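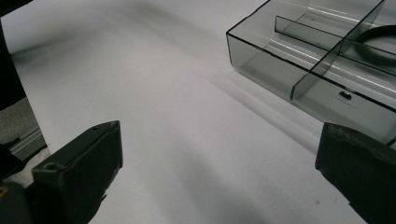

Progress report: sorting and kitting at the Trastum bench
Second period, covering the months up to the end of July
Prepared for the Daltden Fund by Tarcísio Rangel, workshop operations

1. Where we are

The grant pays for two things: getting a robot arm to take over part of the small-parts kitting, and finding out what that does to the people who have done the kitting until now. The first is going slower than the plan said. The second is going faster, mainly because people started having opinions on the first Monday and have not stopped.

Kitting, for those new to the file, is the job of putting the right seals, rings and clips into a tray so that the person rebuilding a pump does not have to get up. We rebuild pumps for farms and small water works. Each order has its own parts list, and the longest has 43 lines. It is dull work with a high price for getting it wrong. A missing ring is usually found when the pump is already back in its crate, forty minutes up a farm track.

2. Work done in this period

Teaching by demonstration. Our staff have been recording the job with hand-held grippers at the bench: pick up the part, put it in the compartment, take it out again, repeat until lunch. We planned 278 usable recordings for this period and we have 278, though I should admit that the last few were made late in the afternoon of the last possible day, and that the standard of "usable" was discussed at some length.

Choice of parts. We dropped the paper gaskets. They slide, they stick to each other and they curl when the heating comes on. The Babaei software handles rings well enough and clips fairly well. On gaskets it behaves like a man looking for his glasses. They will stay a human job until the end of the grant, and I have taken them out of the targets in the revised plan.

Trays. The first plan assumed any tray would do. It would not. Clear plastic looks lovely on a shelf and gives a camera very little to hold on to, as light comes off the walls in streaks and the dividers come and go depending on where you stand. We could have bought matt trays and gone home early. The bench staff asked us to keep the see-through ones, as they check a kit by glancing at it from the side, and I agreed. It has cost us extra recordings. I still think it was right, though I would like the next person who says "it's only a tray" to come and see me.

Arm installation. The arm is bolted down in its bay and has passed the electrical inspection. It has not yet passed the guard inspection, on account of a gate that closes beautifully and reports that it is open. Skirnska, who supplied the guarding, are sending a new switch. They have been sending it for some time.

3. Results so far

In supervised trials with rings only, the arm made 137 placements. Two went into the wrong compartment. One of those was our fault, as the parts list had been typed with the lines swapped and the arm did exactly as it was told. A member of staff would have noticed and grumbled. The arm has no grumble, and I have come to think this is the largest gap in the whole system.

We have therefore added a step. Before a new list goes to the arm, someone from the bench reads it through and signs it. This takes a few minutes and has already turned up a clip that went out of production before I joined the firm.

I can't give you a speed comparison yet. The arm is slower than a practised person and will be for the rest of the year. It does not mind doing rings at six in the morning, and that is where we expect the gain to be.

4. What has changed for the staff

Nobody has lost hours, and the undertaking given at the start of the grant stands: no job at the bench ends because of this work while the grant runs. I was asked to put that in writing again, so there it is in writing again.

The day itself has changed more than I had expected. Recording is tiring in a way that kitting is not. You do a movement you have done for years, but slowly, with a tool where your fingers used to be, and it makes you feel like a beginner. Several people said so, some of them more colourfully. Sessions were first set at two hours. We cut them to 45 minutes with a proper break, and the quality of the recordings went up.

There was also the question of pay. The bench staff pointed out that they were teaching a machine their trade at the rate for practising it. I had no good answer to this. From June, recording hours have carried a training supplement, the same one we pay anyone who brings on an apprentice. It comes out of our own contribution and does not touch the grant.

Fewer sore wrists were promised in the application. It is too soon to say. The arm has not yet taken a full shift's worth of rings from anyone, and the hand-held tools have brought some sore wrists of their own. We have ordered a lighter grip and will report on it.

What people like, when pressed, is being asked. The order of the parts in the tray was changed at the bench's suggestion, with the big rings first and the fiddly ones last, and the arm does better for it too. The engineers had it the other way round for reasons they can no longer recall.

5. Money

Spending is under plan on equipment (see the switch) and over plan on staff time (see the trays). The two nearly cancel out. I am asking to move the unspent guarding money into recording hours for the coming period. The revised table is attached as a separate sheet.

6. Next period

Get the gate to admit that it is shut.
Run rings unattended on the early shift, with a person checking every kit before it leaves the bench.
Begin clips, starting with the two commonest sizes.
Hold the second round of staff interviews, with someone from outside the firm asking the questions, as people are politer to me than is useful.

7. Risks

The main one is the switch. After that comes the habit, which I have seen in myself, of trusting a tray because it came from the machine. We will slip a wrong kit through on purpose now and then and see who catches it. Staff know this will happen but not when, and they have asked whether the same test will apply to the office. It will.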